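Sorting Blocks on Plates: what we did with the wooden box this winter
24 December 2025

From the Vuvside Play Library newsletter

If you borrowed one of our block boxes over the fall, you probably noticed that they come home a little lighter than they left. We had 300 pieces in July, and when we tipped everything out for the year-end check there were 159 that still belonged to a full set, with the rest waiting for a partner. Please do look under your sofas!

The odd pieces have turned out to be lovely for a quiet table game, and several families have asked us to write it down. You need a couple of plates (plain ones from the kitchen are fine, the paler the better, so the colors stand out) and a small handful of blocks. Put two on each plate and let your child have a good long look. Then ask them to close their eyes while you swap one block for another, and see if they can spot the change.

Start easy, with colors that are nothing alike. A red cylinder and a little blue house shape on one plate, a green and an orange rectangle side by side on the other, and you have plenty to talk about before anyone has moved a thing. Older children like it when you change only the way a block is lying, and they are much better at it than we are.
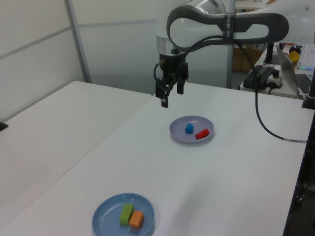
Returning your box

Boxes are due back by closing time on the last day of your loan, though we will happily add 5 days if you call us first. Loose pieces can go in the tray by the door, with or without a note.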